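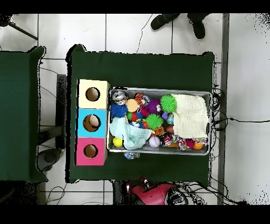 Net Worth Under Review: How Fan Biography Pages Fill the Blanks

Final report, Media Writing project, Tolarton

Everyone on a fan biography page is humble, hardworking and five foot something. I wanted to know where the something comes from. 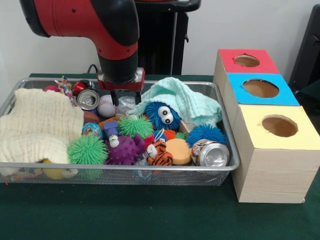
Rima Chamoun
Second-year student, Media Writing

I read 41 biographies of working television actors on a site I'll call Trumer, then looked for a source for each birthday, height and fortune. Hefin Price checked my spreadsheet and found two actors I had married to each other by mistake. They have been divorced in the final version.

Birthdays did fairly well. Most went back to an interview or a post by the actor. Heights went back to other biography pages, which went back to Trumer. Net worth was the weak spot. "According to sources" appeared 315 times, and I never met a source. One supporting player from the soap Dralstead gained a fortune in June and lost it by the next update, with no change to the paragraph about her love of pasta.

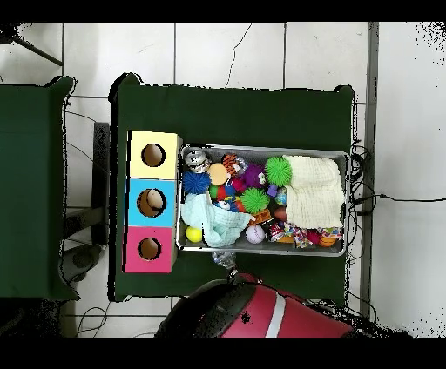
Toys in a metal tray, with three boxes alongside.

I wrote to the editors asking how they estimate income. The reply thanked me for being a loyal fan. My next step would be to compare older saved copies of the same pages, starting with the heights, as several actors are still growing in their fifties.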